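Unit 3: Color on the Table
Handout for the Sunday group, Candirgate Adult Learning Center
Estrella Rosales

Okay, so last time we got through plates and ran out of clock before we got to the fun part, which for me is always cups and bowls. I own far too many of them. My sister has asked me to stop.

Start with the cloth

I keep coming back to dark green. A white cloth makes pastels look washed out, and a busy pattern fights with everything you set on it. Dark green sits back and lets the dishes do the talking! If you don't have one, a bedsheet in a deep color works fine for practice (iron it first, please, I can always tell).

Pick one loud piece

You get one. In my practice set it's the bright pink bowl, wide and slope-sided, and everything else has to get along with it. The blue bowl is smaller and glossy inside, so it picks up little highlights. The pale yellow cup is the quiet one, and a bit see-through, which keeps it from looking heavy next to all that pink.

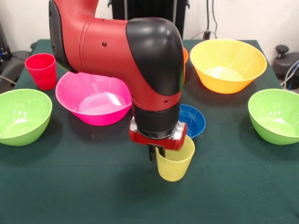 Spacing and height

Beginners line things up like a school photo. Try a loose triangle instead, with the tallest piece a little off center and the small bowl tucked behind it. Leave some cloth showing between pieces. I like a gap of 2 fingers, but my hands are small, so go with what looks right to you.

If you want to read ahead, it's page 14 in the Semstead packet. Skip the part about napkin rings, I don't agree with a word of it.

For next week

Bring 3 pieces from your own kitchen: one loud, one quiet, one you're not sure about. Plastic is fine, chipped is fine. Please don't go shopping for this! We'll swap pieces with a neighbor and set each other's tables, then do it all over again on a light cloth so you can see how much the background changes things.

Room 677 again, same door as before.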